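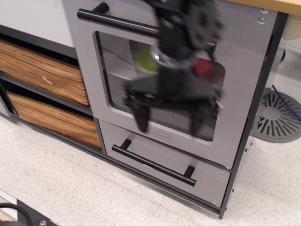 The gripper in front of the toy oven at the Willar workshop.

Robots in the kitchen: come and see us on 20 July 2023

We're opening the doors at Willar for an afternoon and I'd love you to come along! I run the demonstrations for Fostatel, and for one day you can stand a few steps from our robot arm while it works at a play kitchen – oven, drawer, storage bins and all.

Why a toy one? It's the right size for the arm, the handles are good and chunky, and people of every age know what an oven door is meant to do. Getting a robot to take hold of that handle and pull is a lot harder than it sounds, and I've watched enough failed goes to say so. You may well see a few more on the day (I'm not promising a perfect run).

Doors open at 2 pm and we finish at 4. Each demonstration takes 16 visitors, so please book a place if you can, though we'll squeeze in anyone who turns up on the off chance. Entry is free and children are very welcome with a grown-up.

Our friends at Timberg are bringing their sorting arm too, and Saithong will be doing the tea and cakes – come hungry. Can't make it? We're planning a second open afternoon in September.

Press are welcome from 1400 for photos and a chat. Ring the Fostatel front desk and ask for the demonstrations team.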